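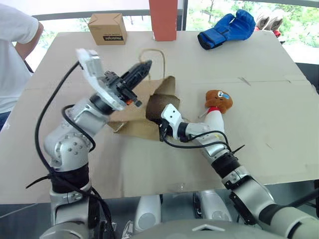
Contra el envoltorio dentro del envoltorio

En octubre compré por internet un abridor de latas. Llegó en una caja donde habrían cabido cuatro, envuelto en papel, dentro de una bolsa, dentro de otra caja más pequeña con el dibujo del abridor impreso a todo color. Tardé más en deshacerme de todo aquello que en abrir la primera lata. Desde entonces me fijo en lo que entra en casa y en lo que sale, y sale mucho más de lo que uno cree haber comprado.

El comercio se ha acostumbrado a vender dos cosas a la vez, el objeto y su presentación, y a cobrar las dos. Al cliente le interesa la primera. La segunda le interesa al fabricante, que la necesita para que su producto destaque en un estante. En una venta por catálogo no hay estante. El abridor ya estaba pagado cuando lo metieron en la caja, y aun así viajó vestido de escaparate.

Se me dirá que el cartón se recicla. Es cierto, y prefiero mil veces una plancha de cartón a una burbuja de plástico soldada por los bordes. Pero reciclar cuesta camiones, agua y horas de gente, y en mi calle el contenedor azul se llena mucho antes de que pasen a vaciarlo. Quien vive en un quinto sin ascensor sabe además que las cajas hay que bajarlas, plegadas y atadas, y que los domicilios no se construyeron con almacén. 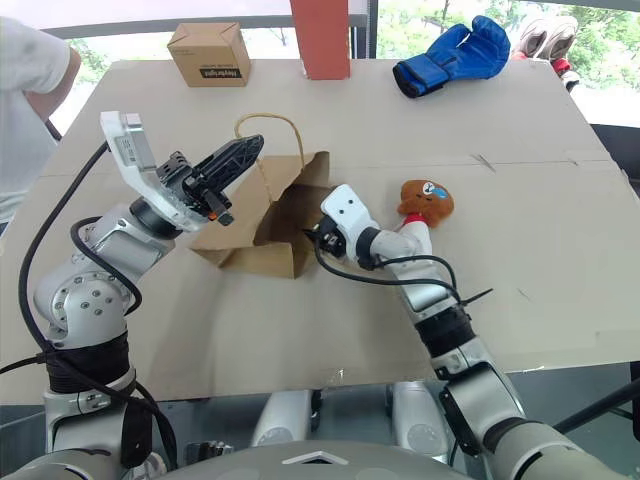
La bolsa de papel merece párrafo propio. Ha quedado como la solución honrada y en parte lo es: se pliega, sirve para la fruta, para los periódicos viejos, para llevarle algo a un vecino. El problema es que la tratamos como si no contara. En Salazar, la tienda donde compro el pan y casi todo lo demás, cobran la bolsa desde hace 2 años y al principio hubo protestas. Ahora la mitad de la clientela trae la suya. No hizo falta ninguna campaña, bastó con ponerle precio.

Jerome Pangilinan, que lleva el almacén de Mondach, una distribuidora pequeña de artículos de regalo, me contó que trabajaban con 51 formatos de caja distintos. Los redujeron a 5. Pensaban que los clientes se quejarían de recibir paquetes menos vistosos y recibieron una sola queja, de alguien que usaba las cajas para guardar fotografías. El ahorro se lo gastaron en mejor cinta adhesiva, que buena falta les hacía.

Los regalos son el caso difícil, lo reconozco. Un muñeco de peluche no necesita protección ninguna, porque se puede caer de una mesa sin consecuencias, y sin embargo suele venderse con ventana transparente, base rígida y bridas en las patas.
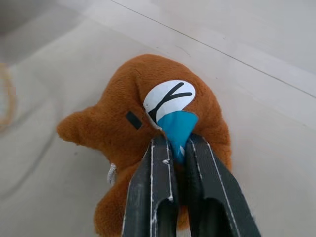
A mi sobrina le regalé uno sin caja, con una cinta al cuello, y lo tuvo en brazos antes de que los mayores terminaran de saludarse. Su primo seguía esperando a que alguien encontrara las tijeras para soltar el suyo.

No pido prohibiciones. Pediría que en la página de compra hubiera una casilla para recibir el artículo sin estuche, como ya ofrece Okberg en parte de su catálogo, y que viniera marcada de fábrica. El que quiera la caja bonita, que la elija y la pague aparte. Yo, mientras tanto, sigo teniendo la del abridor encima del armario, con los recibos de la luz dentro.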